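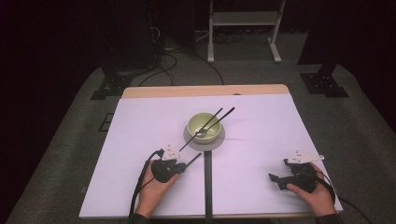 Bowl and chopsticks task, left gripper at the chopsticks. Attached to ticket by R. Cattaneo.

Ticket 800: Left handheld gripper, intermittent loss of jaw signal
Project: Troso (student manipulation project)
Reported by: Rosario Cattaneo
Assigned to: Benoît Besnard
Opened: 11 June 2022
Priority: Normal
Status: Resolved, pending review

Description of problem
During practice of the bowl and chopsticks task, the jaw position reading from the left gripper drops to zero for a short period and then returns. The right gripper is not affected. The student team reports that the fault appears most often when the left hand reaches toward the bowl and the wrist is turned inward. Of 19 practice runs logged before this ticket was opened, seven contain at least one dropout. Those runs have been set aside and should not be used for the class demonstration.

Steps taken by reporter
Recording software restarted. No change.
Left and right grippers exchanged between input ports. The fault followed the left gripper.
Jaws opened and closed by hand with the gripper held still. No dropout in about 3 minutes.

Response, B. Besnard
The port test rules out the receiving side. Please repeat the jaw test while moving the cable gently at the point where it leaves the gripper. Do not pull on the connector. Please also confirm whether this is the unit that was serviced in May.

Reply, R. Cattaneo
Confirmed, it is the May unit. The reading drops when the cable is bent toward the palm and returns when it is released. The same movement on the right gripper has no effect.

Response, B. Besnard
The left cable is to be replaced from team stock. When fitting the new cable, leave enough slack for a full turn of the wrist and tighten the clamp by hand only. Calibrate both grippers afterward, as the software stores them as a pair.

Resolution
Cable replaced by the student team under supervision. Both grippers calibrated. Three test runs of the full task were completed with no dropout recorded. The old cable has been labeled and retained for inspection. The ticket will remain open for review until the next scheduled team session.

2 comments | 0 shares

Related items
Troso: gripper calibration procedure for student teams
Skalska: jaw reading offset after restart
Bucur: replacement cable request form
Event log export fails on long runs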